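Call for Participants: Shelf and Basket Study
Lutevstead Institute for Applied Automation, Retail Work Group

Can machines do routine shop-floor chores yet? The Institute invites people with experience in grocery or convenience retail to help answer that question. Participants will review recorded trials from the Ondrejka project, in which robots stock shelves, pick orders and clear misplaced goods, and will judge the work by the standards of an ordinary store.

The recorded set now stands at 1,814 trials, of which 269 have been reviewed. Each participant will attend 7 sessions at our Zevdale site, beginning in April.

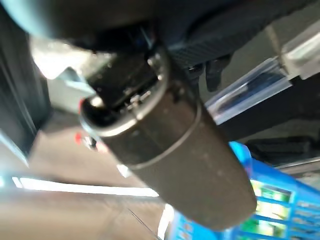
Goods of different shapes, and a blue basket

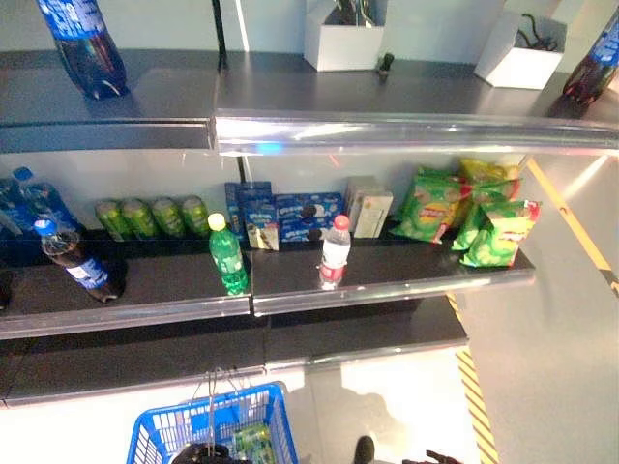

Do I need a technical background?
Experience on the shop floor is what we are looking for, and no knowledge of robotics or programming is expected. All reviewers receive a short briefing before their first session.

Applicants must be 18 or older and must have worked at least one year in a store, stockroom or warehouse. Current and former employees are equally welcome. Sessions start at 9:30 a.m. and end by noon. Participants receive a payment for each session attended — travel costs within the region are repaid separately.

To apply, send a one-page summary of your work history to Radoslava Kuruc, Study Coordinator. Questions about data protection and consent should be addressed to Shadi Chamoun. Applications are reviewed in the order received, and all applicants will be notified in writing.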